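Tristgate College
Department of Textile and Garment Care
TX 202: Fiber Care and Laundering
Instructor: Despina Stan
Handout 4: Mechanical Action and Fabric Wear

Reading for this unit: Grgić, Fabric in Service, pages 175 to 200. Students should bring the swatch set issued in September.

1. Four factors in cleaning

Soil is removed from cloth by water, chemistry, heat and mechanical action. The four are linked. When one is reduced, at least one of the others must usually be increased to reach the same result. A cool wash, for instance, generally calls for a longer cycle or a stronger detergent.

2. Mechanical action

In a front-loading machine the drum turns on a horizontal or slightly tilted axis. Garments are lifted up the side and fall back into a shallow pool of water. The height of the fall depends on drum diameter, speed and the size of the load. An overfilled drum leaves little room for the fall, and cleaning suffers. A very small load may bunch on one side and disturb the spin.

Perforations in the drum wall allow water to pass out during extraction. Rough edges around a perforation can snag fine knits, and the drum should be checked by hand before delicate items are loaded. 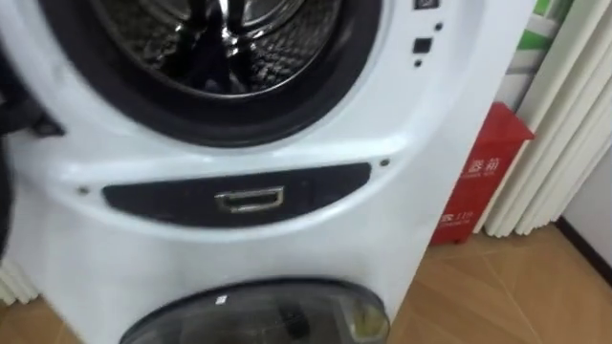
3. Abrasion and color loss

Dark cotton shows wear early. Short fibers work loose at the surface and scatter light, so the cloth looks faded even where little dye has been lost. Turning the garment inside out moves most of the rubbing to the reverse face. Seams, cuffs and pocket edges should be examined separately from flat areas, as they wear at a different rate.

4. Terms to know

Pilling: small balls of tangled fiber on the surface.
Crocking: transfer of dye by rubbing.
Liquor ratio: weight of water to weight of dry load.
Extraction: removal of water by spinning.

5. Assignment

Complete Worksheet 4 using the Solanki and Dirnard swatches. Record surface change, color change and shrinkage for each. Worksheets are to be left in the tray outside Room 99 before the next lab.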